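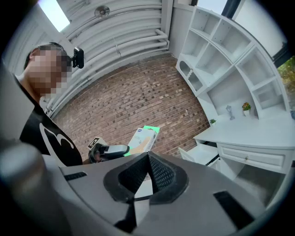
Telmo Montoya

News > Workplace > Good Practice
April

People who collect hand-held gripper recordings in homes for Komberg will be working to a new set of house rules from this month, and a friendly, readable set it is, running to 30 short points where the old handbook had 312. The rules cover all 70 of the company's collectors in Arkstead and Cirnen.

Faces are to be blurred before any recording leaves the local office, and every householder gets a plain sheet, in large type, saying what will be kept and for how long. Marker tags on the grippers must be checked at the start of each session, and drawers that have been opened are to be closed again before anyone packs up and says goodbye.

Araceli Moya, who led the rewrite, said she had gone through 2630 comments from collectors and enjoyed very nearly all of them. "Most people were asking for the same thing, really, which was something they could read over a cup of coffee and still remember at the front door," she said.

Pacheco will follow later in the year.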